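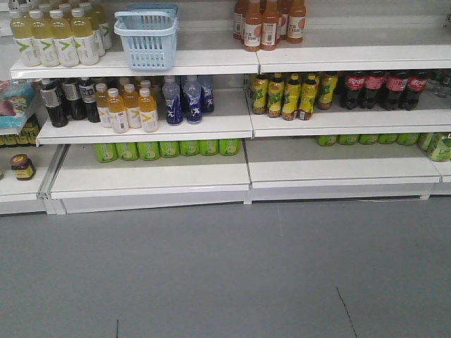 Our restocking arm has started losing its zero again and I need a sanity check from people who run the same thing. It's a Trullen on a rail facing the drinks shelving in our test store in Lultville. The fault is 1,487, "joint reference mismatch," and it comes up on joint 2 after the arm has been reaching into the bottom shelves. The green drinks on the lowest level are all set along the back, and with the middle tier over them that's the deepest reach we ask for. The top shelf and the cola on the middle one never bring it up. After the fault clears, the arm thinks it is 11 mm higher than it is. Last night it drove the wrist into the shelf lip at slow speed and the force limit did not trip. It stopped when I hit the button. No one was near it, but I don't like that the limit did nothing.

Posted by Nandi Mkhize, February 10, 2019

Home | Forums | Arms and Rails | Faults | Search | Log in

railrat
What firmware? We had the same fault on version 7 and it went away on 8.

Nandi Mkhize
Already on 8. It was updated in November and the fault started after that, not before.

dkessel
Joint 2 brake. When the arm is stretched out low it hangs a lot of load on that joint, and if the brake slips during a pause the encoder and the motor count stop agreeing. Mark the joint housing with a paint pen, stretch it out, drop power to the drives, and see if the mark moves.

railrat
If the brake was slipping she'd see it sag. I'd look at the encoder cable first. It flexes the most on the low reaches and ours had a broken conductor you couldn't find by looking at it. Wiggle test found it.

dkessel
You would not see a small sag from across the room with the gripper already in a shelf. And a bad cable gives you a random offset. She says 11 mm.

railrat
Is it 11 every time?

Nandi Mkhize
Every time I measured. I only measured three times.

toolcrib_pete
Forget the zero for a minute. The force limit not tripping is the bigger problem and I would not run it at all until that's sorted. Is the wrist sensor the stock one or a Kozma?

Nandi Mkhize
Kozma. Fitted by the integrator.

toolcrib_pete
Then check the payload setting. If somebody entered the weight of the gripper plus a full bottle as the tool weight, the limit is off whenever the gripper is empty. Also the firmware update puts third-party sensors back to "monitor only." You have to turn the stop function on again by hand. It's in the release notes near the end.

Nandi Mkhize
It was on monitor only. Payload was right. So it has been running without a force stop since November. I've locked it out and told the store manager.

dkessel
Good. Still do the brake test before it goes back, and block the arm up first so it can't come down on anything.

climero_user
We switched to a Climero and never had any of this.

railrat
Thanks, very helpful.

Nandi Mkhize
Did the brake test with the arm on a stand that lets it drop a little. The mark moved by almost the width of the pen line. I also did the wiggle test and got nothing from the cable.

railrat
OK, brake then. I'd still change the cable while the cover is off.

dkessel
Waste of a cable, but it's her money. Re-zero with the pin after the brake goes in, don't trust the saved offsets.

Nandi Mkhize
Brake is ordered. It stays locked out until then and we're filling the shelves by hand.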